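Getting Classroom Walls and Desks Ready for the First Week

Most school districts give teachers two paid days to set up a room, and in Sunport it is often less. These tips are for cleaning and hanging things without losing the security deposit on your patience or marking the paint.

Wash desks before you move them. Warm water with a little dish soap takes off pencil and most crayon. For dry marker, use rubbing alcohol on a cotton rag and wipe with the grain. Test a corner first on older finishes.

Cover bulletin boards with fabric instead of paper if you want them to last the year. Cut it 2 inches larger than the board on every side, fold the edge under, and staple every 3 inches. Dark cloth fades less and hides old staple holes. Iron it beforehand on low.

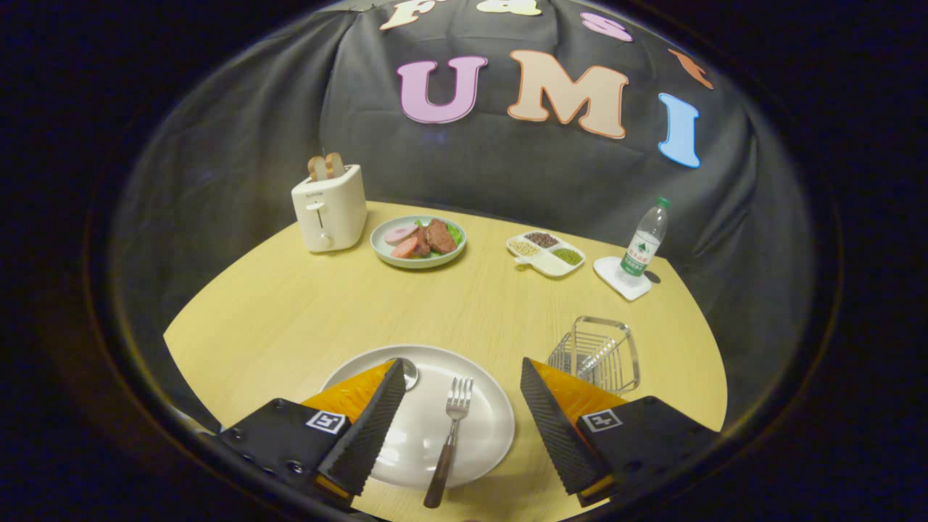 Cut-out letters on a black backdrop.

Lay out letters on the floor before you put them up. Start with the middle letter of each word and work outward so you don't run short of room. A strip of painter's tape makes a good guide line, and it peels off clean if you remove it within the week.

Store letters flat in a labeled folder, one per alphabet. A 16-pocket file holds most of a set.

Chair legs squeak less with felt pads. Replace them in October, when the first ones wear through.

Contact Skekis Home & School Tips | Copyright Skekis | Back to top
20 shares | 3 comments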